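Do I Really Need a Night Guard?

I went in for a cleaning in May and came out with a quote for a night guard. I hadn't complained about anything. My jaw didn't hurt. The hygienist at the Mestulton office looked at my back molars, said "you're a grinder," and by the time I got to the front desk there was a treatment plan with my name on it.

Maybe I am a grinder. Plenty of people are, and most of them are asleep when they do it, so my opinion on the matter isn't worth much. But I get suspicious when a problem I've never noticed comes with a price tag ready to go. I asked how they could tell. Flat spots on the molars, they said. I asked if the flat spots were new. They didn't know, as I'd only been a patient there for two years and they had no older records to compare.

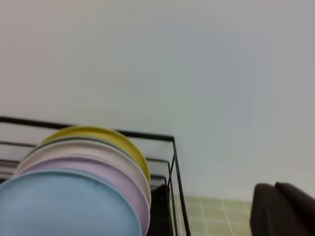
Dish rack, my kitchen.

That seems like a pretty important thing to know! Worn teeth tell you that wear happened. They don't tell you it's happening now. I could have done all of it in college, when I slept badly and lived on coffee.

So I went for a second opinion at Horgan, across town. That dentist saw the same flat spots and called them mild. The advice was to take a set of photos and molds, wait, and compare them at a later visit. If things had changed, we'd talk about a guard. I liked that answer, and I know part of the reason I liked it is that it was cheap.
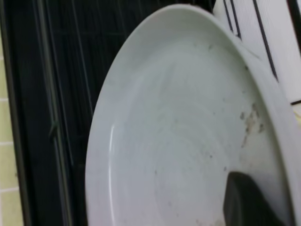 The Jeltside Slow Readers Club - Member Blogs

In the meantime I bought a boil-and-bite guard from the drugstore, a brand called Retix, to see whether I could even sleep with something in my mouth. You soften it in hot water, bite down, and let it cool. It took me three tries to get one that didn't make me gag. I wore it for 22 nights and kept notes. Most mornings it was still in. A few mornings it was on the floor, and once it was inside the pillowcase, where I have no memory of putting it.

Did it help? I don't know what "help" would look like when nothing hurt to begin with. There were a couple of dents in the plastic by the end, which could be grinding or could be me chewing on it while I read in bed. I'm told a custom one fits better and lasts longer, and I believe that. I just don't think a better fit settles whether I need it. 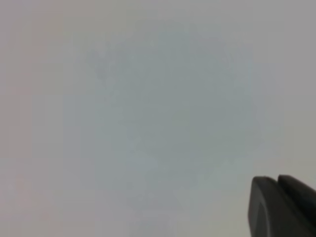

What I'd ask before paying

Is the wear new, and what are you comparing it to? What happens if I wait until my next checkup? Is the guard hard or soft, and why that one for me? If it cracks or stops fitting, who pays for the next one?

If you wake up with a sore jaw or headaches, or you've chipped a tooth, your situation is different from mine and I wouldn't sit around waiting on my account. I go back to Horgan for the comparison this winter and I'll post what they say, even if it turns out the hygienist was right.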